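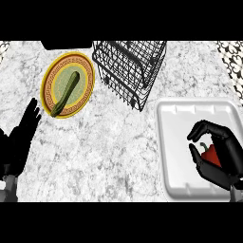
펜드스카(Pendska), 2021년 9월 17일 금요일

연구노트 > 조작 실패 분석 > 4. 놓기 단계에서 생긴 일

4. 놓기 단계에서 생긴 일

4.1 처음에는 잡기 문제인 줄 알았다

솔직히 이 절은 쓰기 싫었다. 3절까지는 그럭저럭 잘 돌아가는 이야기였는데, 여기서부터는 내가 3월 내내 엉뚱한 데를 파고 있었다는 고백이 되기 때문이다. 그래도 같은 구덩이에 빠질 사람이 분명히 또 있을 것 같아서 순서대로 적어 둔다.

과제 자체는 단순하다. 대리석 조리대 위에서 양손 로봇이 채소를 옮긴다. 그림 4는 시뮬레이터에서 오른손이 빨간 피망을 쥐고 흰 스티로폼 트레이 위에 떠 있는 순간이고, 주키니는 아직 접시 위에 비스듬히 얹혀 있다. 문제는 이 자세 다음이다. 손이 내려가고, 손가락이 열리고, 피망이 트레이에 남아야 한다. 우리가 분석 대상으로 고른 에피소드는 40개인데, 그중 7개에서 피망이 트레이에 남지 않았다. 손을 따라 도로 올라오거나, 손가락에 튕겨 트레이 턱을 넘어가 버렸다.

그림 4. 놓기 직전의 양손 자세. 오른손은 피망을 쥔 채 트레이 위에, 왼손은 편 채로 접시 왼쪽 아래에 있다.

나는 당연히 잡기가 나쁘다고 생각했다. 피망은 울퉁불퉁하고 꼭지까지 달려 있으니까 의심하기 딱 좋은 물건이다(주키니는 훨씬 얌전하다). 그래서 마찰 계수를 만지고, 충돌 메시를 더 잘게 나누고, 엄지 위치도 바꿔 봤다. 결과는 거의 그대로였다. 메시를 잘게 나눈 덕분에 시뮬레이션만 느려졌다!

4.2 로그를 다시 읽다

방향을 바꿔 준 사람은 라빈더 시마르(Ravinder Simard)였다. 내 화면을 한참 보더니 "이거 손을 펴라는 명령이 언제 나갔는지는 봤어요?" 하고 물었다. 안 봤다. 나는 접촉력 그래프만 보고 있었다.

그래서 제어기 Trorari의 명령 로그와 손가락 관절각을 같은 시간축에 올려 봤더니, 실패한 에피소드에서는 하나같이 손을 펴는 명령과 손목을 드는 명령이 같은 제어 주기에 들어가 있었다. 손가락이 다 열리기도 전에 손목이 올라가기 시작한 것이다. 엄지와 검지는 피망 위쪽을 C자 모양으로 감싸고 나머지 손가락이 오른쪽에서 받치는 구조라, 이 상태로 들면 늦게 열리는 손가락에 피망이 걸린다. 걸린 채 올라오느냐 튕겨 나가느냐는 그때그때 달랐고, 이 차이까지는 설명하지 못했다.

원인은 상태 기계의 전이 조건에 있었다. 우리 정책은 "놓음 완료"를 손바닥 접촉 센서 값만으로 판정하고 있었는데, 피망의 바닥이 트레이에 닿으면서 살짝 밀리면 손바닥 쪽 접촉이 순간적으로 사라진다. 제어기는 그걸 보고 벌써 놓았다고 믿는다. 그러니까 피망은 여전히 손가락 사이에 있는데 소프트웨어 안에서는 이미 트레이에 있는 셈이다. 나도 로그를 보고서야 알았으니 제어기 탓만 할 수는 없다.

4.3 왼손도 한몫했다

하나 더 있다. 왼손은 오른손이 물건을 놓는 동안 대기하도록 되어 있다. 그런데 "놓음 완료" 신호를 양손이 공유하다 보니, 오른손이 잘못 판정하면 왼손도 덩달아 다음 동작을 시작했다. 2개 에피소드에서는 왼손이 접시 쪽으로 움직이는 동안 오른손이 피망을 매단 채 복귀했고, 두 팔의 예정 경로 간격이 안전 여유 아래로 내려갔다. 충돌은 없었다. 하지만 시뮬레이터니까 웃고 넘겼지, Drosgate의 실제 장비였다면 비상정지를 눌렀을 상황이다. 나는 이쪽이 피망 몇 개 떨어뜨린 것보다 훨씬 심각하다고 본다.

4.4 고친 것과 못 고친 것

수정은 허무할 만큼 짧다. 첫째, 손가락 관절각이 열림 기준을 넘고 모든 손가락의 접촉이 사라진 상태가 4주기 연속 유지되어야 손목을 들게 했다. 둘째, 왼손은 오른손의 판정을 그대로 믿지 않고 오른손 손목의 실제 위치를 따로 확인한 뒤에 출발한다. 같은 초기 조건으로 다시 돌렸을 때 앞의 실패는 재현되지 않았다. 다만 같은 조건에서 다시 돌린 결과일 뿐이라 다른 물체에서도 괜찮다고 주장할 생각은 없다.

못 고친 것도 적어 둔다. 트레이 턱 바로 옆에 피망을 내려놓으면 손가락이 열리다가 턱에 닿아서, 접촉이 사라지지 않으니 손이 그대로 멈춰 버린다. 예전에는 너무 빨리 떠났는데 이제는 안 떠난다. 안전 면에서는 나은 실패지만 실패는 실패다. 시간 제한을 걸어 볼까 했다가, 제한이 끝나면 결국 옛날 동작으로 돌아가는 거라 일단 뺐다. 물체와 접촉한 경우와 트레이와 접촉한 경우를 구분하는 방법은 5절에서 다룬다.

댓글 3

Petrenko: 저희도 손바닥 센서만 믿다가 똑같이 당했습니다. 4주기는 어떻게 정하신 건가요? 제어 주기가 다르면 값도 바뀌어야 할 것 같은데요.

글쓴이: 맞습니다, 저희 주기에서 로그 보고 손으로 정한 값이에요. 그대로 가져다 쓰지 마시고 꼭 다시 맞춰 보세요!

지나가던대학원생: 4.3이 제일 무섭네요. 양손 신호 공유하는 부분 저희 코드에도 있어서 지금 열어 보러 갑니다.

문의: 연구노트 편집 담당 | © 2021 Pendska 조작 연구실 | 맨 위로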